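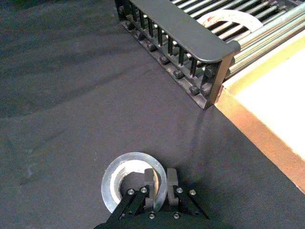

Slide 1. Wrist camera view, tape roll on the grey cloth, fingers open either side of the right-hand rim.

Speaker notes: "Dropped, and nothing said so"
Oona Laitinen, Gradby
Slot is after the coffee break. Leave time for questions.

Start straight in. Leave slide 1 up while people sit down.

The job is picking up packing tape and putting it down somewhere else. One finger goes down the hole in the middle, the other stays outside, and they close on the wall of the roll. We pick this way because the full roll is too wide for the fingers to go round.

Say what the fault was before saying how we found it. Between July and September the arm let go of rolls while moving, and the controller logged those moves as good. No alarm, no stop. We had 3,357 picks in the log for that period and every one of them was marked complete. 70 of them were drops.

Pause here. Someone will ask how we know it was 70. Getsemaní Orozco went back through the wrist video for every pick and marked them by hand. It took her most of two weeks. Thank her by name, she is in the room.

Slide 2. Finger gap against time, one good pick and one bad one.

The controller decides it is holding something by looking at the gap between the fingers. If they stop closing before they meet, it calls that a grip. On a good pick the gap levels off and stays level. On the bad one it levels off, then creeps down during the lift, then falls to zero. Point at the creep. The check had already been made by then, once, before the lift, and was never made again.

Slide 3. Where the rolls landed.

Most came down inside the work area. 9 went over the edge of the bench on to the floor, on the side people walk past. Nobody was hit. A full roll is heavy enough to hurt a foot and it rolls, so we wrote these up as safety reports and not as lost picks. Do not skip this slide if time is short.

Slide 4. Causes.

First cause, grip depth. When the finger goes only part of the way into the hole, it holds the top of the cardboard core and the roll tips as it comes up. The cloth makes this worse. It creases, and a roll sitting on a fold is a bit higher on one side than the height we programmed.

Second cause, force. Someone had lowered the closing force in June after a batch of crushed cores. That was me. The change went in without a test on full rolls, only on part-used ones, which are lighter.

Third cause, the single check, already covered.

Slide 5. What we changed.

Gap is now read all through the move. If it shrinks by more than the limit, the arm stops where it is, lowers, and waits for a person. Force is back up to the old value for full rolls. There is a raised edge on the walkway side of the bench. Any change to force now needs a second name on the sheet, and the sheet is kept by the cell where people will see it.

Slide 6. Results so far.

1,764 picks since the change. The arm has stopped itself on slips and we have checked each stop against the video. No drops logged as good. Say clearly that this is a shorter run than the first one and that we have not yet tried it with the Niazi rolls, which have a thinner core.

If asked about Plumier: they supplied the gripper controller. The single check is in their manual and we had not read that page properly. It is not a defect in the part.

If asked about a suction cup: tried it at the Cliltov site, poor seal on the side of the roll. Getsemaní has the details.

If asked why the video was not watched sooner: the log said everything was fine, and we only opened the video when the floor staff complained about finding tape under the bench. They had complained twice before that.

Last slide is contact details. Leave it up during questions.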